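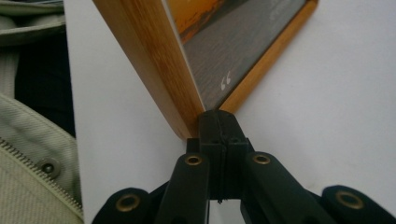 Malathi Alva wrote back in July that we had been too quick to treat "loose" as one word. In her view, a person who calls a screw loose may mean that it turns, that it wobbles, or that it has come partway out, and a diary study that lumps these together throws away the best part of its material. We took the point gladly. The whole of this section was recoded as a result, and it is much richer for it!

4.2 Words for fasteners in the home repair diaries

The Trarkow diaries hold 1,151 entries, each written by a householder on the day of a small repair. No entry was allowed to run past 500 words, and most writers stopped well short of that. What they packed into the space is remarkable. Hinges, shelf brackets, chair legs and drawer fronts all turn up, and with them a working vocabulary that no trade dictionary we consulted had collected in full. One writer says a screw has "gone soft." Another has a hinge that "won't bite anymore." A third uses "drunk" for any screw that went in at a slant, and keeps this up over several months of entries without once stopping to explain it.

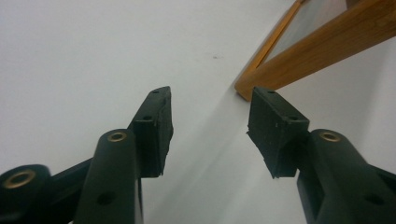
After recoding, the words fell into 3 groups: words for motion (the screw turns, slips, spins), words for grip (it bites, holds, takes), and words for lie (it leans, sits proud, is drunk or straight). The first two groups were known from Wasilewska's glossary, which we used as our starting list. The third was barely there. Wasilewska has "proud" and "flush" and then nothing at all for angle, although our diarists talk about angle constantly and with real pleasure in getting the word right.

Part of the gap comes from the way the glossary was built. Its entries were gathered from shop talk, where a leaning screw is simply backed out and driven again, so there is little call to name it. At home the same screw may be left alone for years. People live with it, clean over it, warn visitors about it — and a name grows up.
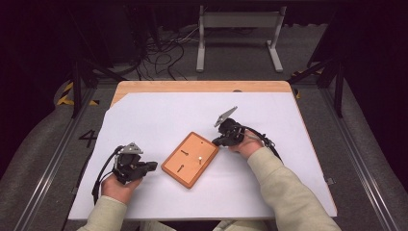
The Lallimmont interviews bear this out. We read 10 of the diary phrases aloud to each speaker and asked for a word they would use themselves. Answers in the motion group were short and nearly uniform. Answers in the lie group were anything but. Speakers offered "tipsy," "off its feet," "looking at the door," and a lovely local verb, "to sidle," used of a screw that drifts as it is driven. Several speakers corrected one another across the table, and these exchanges were transcribed in full with the Clindico notation, including overlaps.

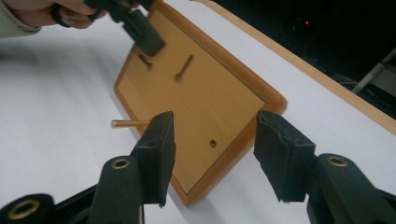 Words for lie are also the ones most often used of pairs. A single screw leans; two screws "argue," "nod," or "go their own way," and the diarists choose among these with some care. Figure 4 makes the distinction easy to grasp: the two screws in the face of the board slant in different directions, and one is longer than the other. Under our scheme this is a "go their own way" case, coded once for the pair and once for each screw. "Nod" is reserved for two that lean the same way. The coding sheet also keeps length apart from lie, so that "the long one" counts as a name for a screw and adds nothing to the angle totals. Disputed cases were settled by rereading the full entry, and where the writer's meaning stayed open, both codes were kept.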